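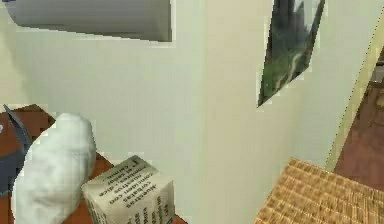

A robot planner is a program that decides what a robot's hand should do next. It does not move the hand itself. It writes a short list of steps, and a second program, the controller, turns each step into motion. Suppose the job is to put a small cube into a wicker basket. The cube on this simulated table has printed words on its sides, and the planner ignores all of them. It needs only the cube's position, its size and the way it is turned.

The planner called Folow works in 3 stages.

Stage 1: Guess. It picks a path for the hand from start to finish.

Stage 2: Check. It tests points along the path to see if the hand would bump into anything, such as a wall or the rim of the basket.

Stage 3: Fix. If it finds a bump, it bends the path and checks again.

Folow may try 1000 paths before it keeps one. Computers check paths quickly, so this is normal.

Mircea Zamfir, who wrote the checking part, gives every object an invisible shell 2 centimeters thick. The hand must stay outside the shell — except at the moment of gripping, when the shell around the cube is switched off.

Try it: draw a table from above with 4 objects on it. Draw a line from one side to the other that touches none of them. Now move one object and check your line again.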